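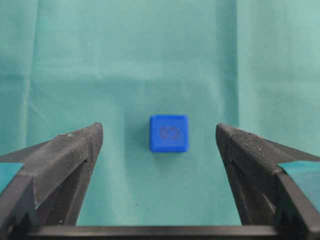 Small blue cube on the teal cloth.

Pludular Cubes and Cloths: Frequently Asked Questions
Maintained by Nadine Najjar, Pradisard. Last revised 27 February 2026.

What does a set contain?
A standard Pludular set contains 34 plastic cubes, one work cloth and a storage tray with a lid. Cloths are also sold singly. The tray has a numbered recess for each cube, and the printed list inside the lid repeats the numbering.

How should I read the marking on a cube?
Each cube is marked on one face only. Turn the cube until the digits are upright before reading them. Numbers below ten carry a leading zero. A marking seen upside down is easy to misread, particularly where 6 and 9 are involved, so read it twice if the cube is going back into a numbered recess.

The marking on my cube is hard to see. Is it faulty?
Probably not. On the blue cubes the digits are dark on a dark ground and the strokes are thin. Tilt the cube under a side lamp. If the digits still cannot be read, wipe the face with a soft cloth and a drop of dish soap, then dry it. Do not go over the digits with a marker. Solvent-based ink bleeds into the plastic and cannot be removed.

Which side of the cloth faces up?
Either. The weave is the same on both sides. Sets shipped before last July had a stitched hem on one side, and those should be laid with the hem down.

How do I get the creases out?
The cloth is folded for shipping and the fold lines persist for some time. For sorting and matching tasks they can be ignored. For stacking, press the cloth on a low setting with no steam and let it cool flat. A cube set down across a fold line will rock slightly, and a stack of 3 or more will lean.

Small creases away from the work area do no harm. Smooth from the center outward with the flat of the hand — pulling at the corners only moves the slack to the middle.

Can I wash it?
Yes, in cold water, separately for the first 2 washes. Hang to dry. Fabric softener leaves a film that makes the cubes slide. Lint and specks between washes come off with a lint roller or a piece of tape.

Why is the cloth green and not white?
White cloth throws glare under overhead lighting and shows every mark. A muted green is easier to look at for long sessions and keeps a clear difference from the red, yellow and blue cubes. It is a poor background for the green cubes, and users who work mainly with those should order the gray cloth, part 236.

Can I use the cubes without the cloth?
Yes. On a bare tabletop they are noisier and travel farther when knocked. The rounded edges also pick up scuffs from rough surfaces over time.

Are Pludular cubes compatible with Baxter trays?
The cubes fit, but the Baxter recess is deeper and leaves too little of the cube exposed to grip. A thin foam liner in each recess corrects this. Calent trays are too narrow and should not be used. Forcing a cube into one will mark the corners.

I have lost a cube. Can I order just one?
Single cubes are supplied by color and number. Quote both. If the missing number is unknown, set the remaining cubes out in order on the cloth and check them against the list in the lid. Replacement cubes may differ slightly in shade from an older set.

How should the set be stored?
Dry and out of direct sunlight. Blue and red fade first. Roll the cloth around a cardboard tube if there is space for it — a rolled cloth does not need pressing before use.

Who do I contact about a damaged set?
Write to Jad Haddad in the Pradisard parts office. Include the set number from the underside of the tray and a short note of what is damaged. Keep the tray until a reply has been received.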